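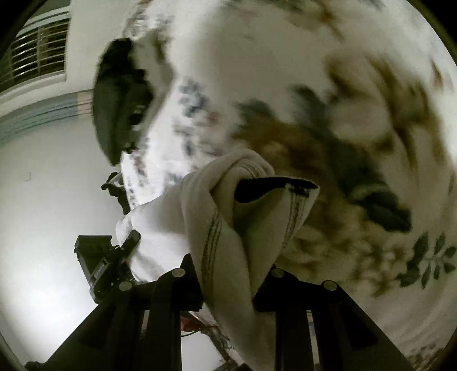

Cream-coloured cloth.

Household linen and cleaning cloths: questions we get asked

Is a high thread count worth paying for?
Up to a point. Past that point I think you are mostly paying for the number. Some makers twist several thin threads together and count each one, so a sheet sold as 1 and a sheet sold as 3 might feel much the same in bed. Ask how the count was done. If the shop can't say, buy on feel.

Do "antibacterial" cloths stay clean for longer?
They may smell better for longer. I wouldn't read more into it than that. A cloth that has wiped up after raw chicken needs a hot wash whatever the label promises, and so does a plain one.

The packet says it lasts for 3000 washes. Does it?
Work it out. Washed every day, that is more than eight years, and the cloth has usually been on sale for far less time than that. Somebody may have run a machine test, but I have asked two sellers for the details and had a leaflet from one and silence from the other.

Should I wash new towels before using them?
Yes, and more than once if they seem to push water about. Many are finished with softener to feel nice in the shop. Skip your own softener for the first few washes as well.

Does vinegar "set" the colour?
I have never seen it do so with modern dyes. If a tea towel is going to run, it will run. Wash it alone first, or with things you don't care about.

Is undyed cotton better for the planet?
It skips a dyeing stage, which is something. It tells you nothing about how the cotton was grown, how far it travelled or who sewed it. Cream and beige have become a sort of green badge and plenty of firms know it.

What about bamboo?
Most soft "bamboo" fabric is viscose. The plant grows fast, fine, but turning it into something soft takes a good deal of chemistry. Read the small label sewn into the seam, as the cardboard sleeve is where the poetry goes.

Which brands do you suggest?
None. Readers write in about Dornholm towels and Perach cloths, for and against, and the letters cancel out. The Radebe tea towels at the Inbridge shop are decent, though the price went up in February and they did not get any better.

How many cloths does a kitchen need?
I manage with 6, boiled or hot-washed in turn. The starter bundles are bigger than that - they would be.

Can I cut up old sheets instead?
Please do. Cotton ones make good dusters and cost nothing. Polyester mixes smear, so keep those for the car or the dog.

Answers by Bronwyn Goodwin. Last changed 29 Nov 2022.

Contact us | © Inbridge Household Pages | Back to top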